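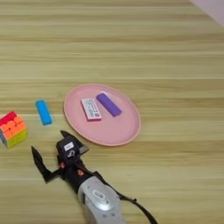
Tetteh Aidoo wrote in to ask why we sort onto plates when a tray would hold three times as much and wouldn't slide when a kid leans on it. He has a point about the sliding. We tried trays for most of one winter and went back to plates, and the reasons are further down the page under Plates.

The Clakmont Toy Library gallery: the sorting table

Sorting is what happens between a returned bag and the shelf. Every set that comes back is tipped out, checked against its card, wiped if it needs it and packed again. We have 657 items in the catalogue at the moment, and a fair share of them are sets with small pieces, so the table is in use most mornings we're open.

Members have asked how it works, mainly so they can do the same at home before they bring things back. The notes under this month's gallery cover the usual questions.

Pink plate, purple block and small box. Blue block on the table beside the plate.

The table
The striped grain is handsome but it hides things. Pale pieces and anything brown are easy to miss on it, so run a hand over the surface before you leave. Bright blocks are no trouble. Please don't put wet cloths down on it, and use the cork mats for glue or paint.

Plates
A plate takes one set at a time, or part of a set if it's a large one. With a tray, people put two or three sets on together and the pieces ended up mixed. Plates also stack in the sink and fit in the cupboard under the window, where the trays never did. If a plate slides, put a damp square of the rubber matting underneath. There's a roll of it in the second drawer.

We bought the first lot of plates second-hand and have added to them since. Colours don't mean anything. Take whichever is on top of the pile.

On the plate, off the plate
On the plate means checked. Off the plate means still to be looked at. That is the whole system, and it saves having to ask the person before you where they were up to. If you're called away halfway through a set, leave everything as it is and put the card next to it.

Small boxes
A lot of the sets come with a little box of some sort, or a family has put one in to hold the loose bits. Check inside every one, including those that feel empty. Dice, counters and spare screws have all turned up this way. If a box doesn't belong to the set, it goes on the lost property shelf with the date on a sticky note. We keep lost property until the end of the following month.

Blocks
Count blocks by colour first, then by shape. The cards are written in that order. The Gurkero set has been the most borrowed thing in the library since last August and it's also the one most often returned short, so give it a second look. The Bravberg bars are close to it in size and the two get swapped in the bags. If you can't tell which set a block came from, leave it on the plate with a note and somebody on the next shift will have a go.

Chipped blocks can stay in a set if the edge is smooth. Anything with a sharp corner or a split comes out, and you mark the card "minus 1" and initial it.

Wiping down
Warm water and a drop of dishwashing liquid is enough for most pieces. Wring the cloth out well. Wooden pieces shouldn't be soaked, and neither should anything with a sticker or a printed face. Lay pieces out on a tea towel and let them dry before they go back in a bag. Around 29 sets had to be aired again last year after being bagged damp, and the smell takes a while to shift.

Bags and cards
Drawstring bags for blocks and figures, zip bags for puzzles, and the flat Ackah cases for anything with a board. The card goes in last, with the list facing out. If the writing has faded, copy it onto a new card. Please print. The blank cards are in the tin beside the stapler.

If a set comes back short
Ring or email the family first. Most pieces are under a couch or in the car and come back within the week. A set can still go out with up to 5 pieces missing if it's a block set and the card says so. Puzzles and games stay behind the desk until they're complete.

There's no fine for a single missing piece. Larger losses are worked out at the desk, and we try to take a spare from another set before charging anyone.

Doing it at home
You don't need anything special. One dinner plate and a bit of clear table will do. Tip the bag out, put pieces on the plate as you tick them off the card, then pour the plate back into the bag. Younger kids like this job if you let them call out the colours. Allow 7 minutes or so for a small block set and a good deal longer for the train track.

Comments

M. from the Thursday group had this removed by the spam filter the first time, so it's going up again: the card for the farm set lists two gates and there have only ever been the one. Card now fixed, thanks.

Could the sorting notes be printed and put in the bags? We're looking at it. A half-page version would fit in the drawstring bags, though probably not in the cases.

Are the plates for sale when you replace them? No, but chipped ones go in the free box by the door.

Next gallery: the puzzle shelves, once the new labels are up. Returns are accepted at the desk until noon.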